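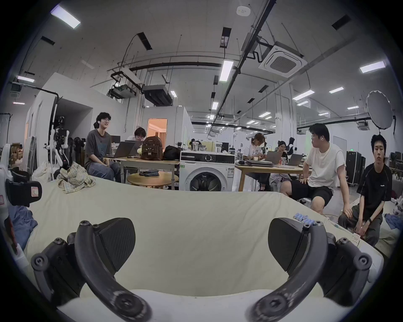
Week 6 handout: Sorting, folding and the household linen count
Home and Textile Care, evening section

Welcome back, everyone, and thank you for the lovely stack of laundry diaries you turned in. I read every page (it took me most of a weekend and a good deal of tea) and I learned a lot about how differently people treat a simple cotton sheet.

Tonight we leave washing behind and move on to what happens afterward, meaning sorting, folding and storing. Please keep this handout with your fabric chart from week 2, as we will be going back and forth between the two.

1. Sorting before you fold

Most of us fold whatever comes to hand first, and then we wonder why the closet looks like a rummage sale by Thursday's supper. Try sorting by where a thing lives in the house. Bed linen goes in one pile, kitchen linen in another, shirts and other clothing in a third. Anything with a missing button or an open seam goes straight to the mending basket, and please do be strict with yourselves about this one! A shirt that goes back in the closet with a loose cuff will stay that way until spring.

Check pockets and corners again at this stage. Small socks love the corners of a fitted sheet.

2. Wrinkles and fiber

You will remember from the chart that cotton and linen crease easily, while polyester blends spring back on their own. A plain cotton sheet is easiest to smooth while it is still very slightly damp – give it one good shake, lay it over the mattress and draw your hands from the middle out to the sides. Let it finish drying completely before it goes on a shelf, or you will have a musty smell to deal with later.

Checked and plaid shirts are kind to beginners, by the way. The lines of the pattern show you right away whether your fold is straight, so start with one of those when you practice at home.

3. The Iltport linen book

Our reading this week is the linen book from the old Dovamer boarding house in Iltport. The housekeeper listed 431 pieces in all, and 117 of them were sheets. Another 72 were marked "turned," which means the worn middle was cut down its length and the outer edges were sewn together to make a new center. It is a fine old habit, and I still do it with my own sheets, though my family complains about the seam.

As you read, notice how she writes down repairs right beside the purchases. We will talk about why that might have been useful to her, and whether a modern household would get anything out of it.

For next time

Read the Dovamer pages in the course packet, and the short chapter on storage in the Beva booklet. Bring one flat sheet and one fitted sheet, clean and dry, any size you like. If you don't own a fitted sheet, I have spares in the cupboard.

The mending table opens at 6:30 p.m. for anyone who would like help with buttonholes.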